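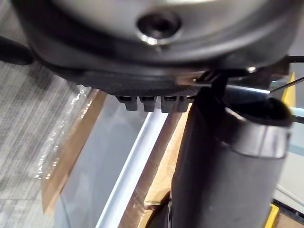 Why Does Metal Feel Cold?

Put one hand on a metal door handle and the other hand on the wooden door. The handle feels colder. You may think that the handle really is colder than the wood, and many grown people think so too. But if the door and the handle have been in the same room all night, they have the same temperature. A thermometer will tell you this. Your hand tells you something different, and both of them are right in their own way.

What your skin can feel

Your skin is not a thermometer. It does not know how warm the door is. Inside the skin there are very small nerve endings, and they notice the temperature of the skin itself. When heat leaves your skin quickly, they send a message to your brain and you feel cold. When heat leaves slowly, you feel almost nothing.

Let us say that the skin of your hand is 93 degrees Fahrenheit. The room is cooler than this, and so are the things in it. Heat always wants to move from the warmer place to the cooler place. So when you touch the door, heat goes out of your hand and into the door. It never happens that "cold" comes into your hand. Cold is only our word for heat that is missing.

Fast roads and slow roads

Now we come to the metal. Everything is made of tiny parts called atoms, and in a warm thing the atoms shake more than in a cool thing. The shaking is passed from one atom to the next. In wood and plastic this goes slowly. In metal there are also very light particles, the electrons, which can run freely between the atoms and carry the heat far away in a short time.

We say that metal is a good conductor of heat. Wood, plastic, wool and cork are poor conductors. A poor conductor is also called an insulator. 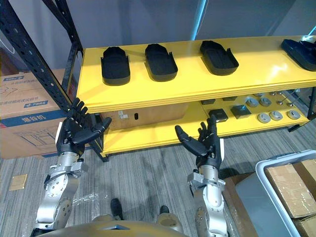 Mei-kuen Tsao wrote to us that her bathroom has the same secret: the tiles and the little rug lie side by side all night, but only the tiles make her jump in the morning. She is right. Tiles are not metal, but they still take heat from your feet much faster than a rug does. In the rug there is a lot of air between the threads, and air that cannot move around is a very good insulator.

Does metal always feel cold? No. Think of a slide on a hot summer day. The sun has made the metal hotter than your skin, and now the heat travels the other way, into you. It travels fast again, and so the metal feels terribly hot. 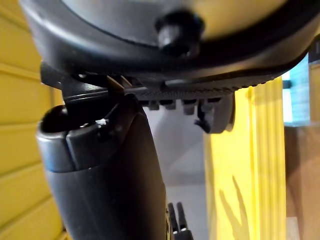
For the same reason many cooking pots have handles of wood or plastic. The bottom of the pot should take heat from the stove quickly, but the handle should be slow.

Try it at home

You need a metal spoon, a plastic spoon and 2 ice cubes of the same size. Leave the spoons on the table for an hour. Touch them and decide which one feels colder. Now put an ice cube on each spoon and wait. Which cube will melt first? Write down your guess before you look.

Most children choose the plastic spoon, as it feels warmer. But the ice on the metal spoon should melt first. The metal brings heat from the rest of the spoon to the ice, and the plastic is too slow to do this well.

New words

Conductor: a material that lets heat pass through quickly.
Insulator: a material that lets heat pass through slowly.
Electron: a very small particle, found in every atom.

Text by Lauri Tikkanen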